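4. What people did with the answers they found

4.1 Where the diaries came from

By this point in the paper I've said plenty about what the question-and-answer pages contain, so let me get to the people who read them. I had 48 travel diaries to work with, all from visitors who spent at least a night on Mumance and crossed from the harbor at Pestum. After reading them I called 14 of the writers and asked them to talk me through the planning part again, slowly, with whatever bookmarks and screenshots they still had. I'd love to tell you I had a clever sampling plan. I left a stack of blank diaries at the ticket window and another at the Jasińska guesthouse, and people picked them up. That means the group leans toward travelers who like writing things down, and readers should keep that in mind through the whole section.

The diary had three parts: what you looked up before you left, what you still didn't know when you got to Pestum, and what you wished you had asked. I added the last part very late, almost at the printing stage, and it ended up giving me most of what follows. The first part was mostly lists of links. The second part was often blank, which I took at first to mean that people felt well prepared. On the phone I learned that a fair number had skipped it because they were filling it in while standing in line with a suitcase.

4.2 The ferry question

Everybody wants to know about the ferry. The crossing is made by the Stanley, an old boat with a bar on the lower deck and benches along the rail, and every planning page I collected has an entry on it. Those entries agree on the price and on where to stand. They disagree about whether you have to book. In the version I saved on April 3, 2021, one of the longest pages said booking was "recommended in season" in its first paragraph and "never needed" much further down, in an answer that had plainly been written by someone else in another year.

What did readers do with that? I expected them to book, to be on the safe side. Quite a few did. But a bigger group did something I hadn't thought of at all — they treated the disagreement as a sign that it didn't matter, closed the page, and went on to reading about lunch. One diary puts it this way: "If it was important they would have sorted it out." I find that a perfectly sensible way to read a travel page, and it's also how you end up watching the boat leave without you in July.

The people who had booked weren't always happier, by the way. A booking on the Stanley gets you a place on the boat and no particular seat, and several writers had pictured something closer to a train reservation. The pages never say which kind it is. The word "reservation" does a lot of work in these texts, and I'd have liked a single sentence somewhere that spelled it out.

Figure 2. White board with a small square cup and a pink comb-like object.
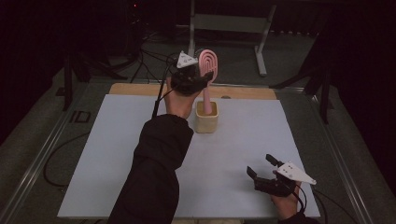
There was also the matter of the return trip. Outbound crossings get long answers with tips about which side has the better view of the cliffs. The trip back gets a line, if that. Yet the return was where the diaries turned anxious: what if it's windy, what if I'm late coming down from the lighthouse path, can I use the same ticket tomorrow? I went back through the pages looking for those questions and found hardly any of them. My guess is that the people who write these entries live nearby or visit often, and for them the way home is too familiar to be a question.

4.3 Where to sleep and who to believe

Lodging was different. On the ferry, readers had several pages and trusted all of them a little. On lodging they had more pages than they could read, and they tended to settle on a single voice and follow it all the way. In the phone calls I asked people how they chose that voice, and the answers were wonderfully unscientific. They liked somebody who complained a bit. They liked somebody who mentioned the weather. A cheerful page with lots of exclamation marks was read as an advertisement even when it wasn't one (I use plenty of them myself, so this stung).

The Jasińska guesthouse is a good case. It shows up on nearly all the lists, usually with the same few phrases about the breakfast and the steep stairs. Visitors who stayed there told me the stairs were what sold them! A page willing to warn you about the stairs was surely telling the truth about the breakfast too. I heard that reasoning from people who had never met and who had read different pages, and I think it tells us something about how warnings work in travel writing generally. A small drawback, stated plainly, made the rest of the page more believable. A long list of drawbacks did the opposite, and readers wandered off to find somebody in a better mood.

I should be careful here. People explain their choices nicely after the fact, and a diary picked up at a guesthouse front desk was always going to contain kind words about that guesthouse. I tried to balance this by looking separately at the diaries collected at the harbor. The pattern about warnings held up in those as well, though with fewer examples and a lot more variety in how people put it.

Price came up less than I'd assumed. Writers noted what they paid, often to the last coin, but when they explained a choice they talked about noise, distance from the dock, and whether somebody would answer the phone. The phone mattered a great deal. Travelers coming from farther away wanted one call with a live person before they paid anything, and a page that printed a number which really rang through got passed along from friend to friend.

4.4 Questions that came too late

Now for the third part of the diary, the one I nearly left out. Under "what I wished I had asked," the answers fall into 2 rough piles. In the first are practical things that a page could easily have covered: whether shops close in the middle of the day, whether you can drink the tap water, whether the lighthouse path is open to dogs. None of it is exciting, and all of it spoiled somebody's afternoon.

The second pile is harder to name. These were questions about how to behave. Do I greet people on the path? Is it rude to photograph the boats while the crews are working? Should I order at the bar or wait at the table? Planning pages for bigger destinations often have a chunk of text on local customs, sometimes a rather silly one. The Mumance pages have nothing of the kind, perhaps because the place seems too small and too close to home to need it. But the writers felt the gap. One had spent an entire evening at a table waiting to be served, and wrote a page and a half about it, very funny and a little hurt.
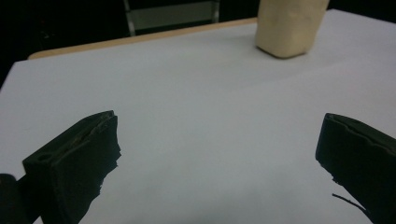

I went looking for a link between how much someone had read beforehand and how many of these late questions they wrote down. I expected heavy readers to have fewer. If anything they had more, and the ones they had were sharper. Somebody who has read a single page arrives with a general idea and takes things as they come. Somebody who has read everything arrives with a detailed picture, and then notices each spot where it doesn't match. I'm not claiming that reading makes for a worse trip; most of these same people described their visit warmly. They just kept a closer score.

Timing had a part in it too. Visitors who did their reading in one long sitting remembered the view, the breakfast and the stairs. Those who had read in small bits over many weeks remembered more facts but mixed up where they came from, so that a ferry time from one page got attached to a boat trip on another. On the phone a couple of them insisted that a certain page had misled them, and when we opened it together the thing wasn't there. I've marked those cases separately in the coding and left them out of the comparison in the next section.

4.5 A note on the coding

I coded all the diaries myself, twice, with a gap of some weeks in between. The second pass changed my mind mainly about the category I'd called "reassurance," which had been swallowing everything that wasn't a request for a fact. I split it up into questions asked for comfort ("will it be fine?") and questions asked for permission ("is it okay if I?"). The comfort questions were nearly all written before the crossing, and the permission ones nearly all after it. I'd have missed that entirely with the first scheme, and Section 5 uses the newer one throughout.

Filed under: Tourism Studies, Trip Planning, Islands and Coasts

Related items
Waiting at the dock: small ferries and the visitor's first hour
Who writes the answers? Authorship on local travel pages
Steep stairs and good breakfasts: reading guesthouse reviews
Off-season visits to Mumance
Paper diaries in travel research: a short guide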